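Keeping a two-finger gripper in good order

Most of the trouble with a small gripper starts at the fingertips. Wipe the pads at the end of every shift with a lint-free cloth and a little alcohol. Leave them to dry before you close the fingers. If a pad has gone shiny, change it, and change the one opposite too.

Next check the linkage bolts. Power off at the wall, then hold each finger and rock it side by side. Any click means a loose pivot. Snug it with a hand driver and put a paint mark across the head so you can see later if it has moved.

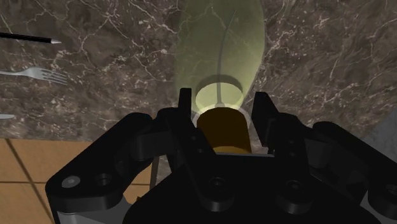 Recheck the tool center point after any work on the fingers. Close them on a gauge pin, jog to the fixed point on the bench and compare with the saved value. On our Torkomik cell I run 25 open and close cycles at low speed before going back to full speed.

Write the cycle count in the log. Ours stood at 1620 in February when Khanyisile Shezi replaced the left pivot bushing. Keep 3 spare pad sets in the drawer with the hex keys.

Grease goes on the pivots only, a pinhead at each one. Wipe off the extra or it will end up on the pads.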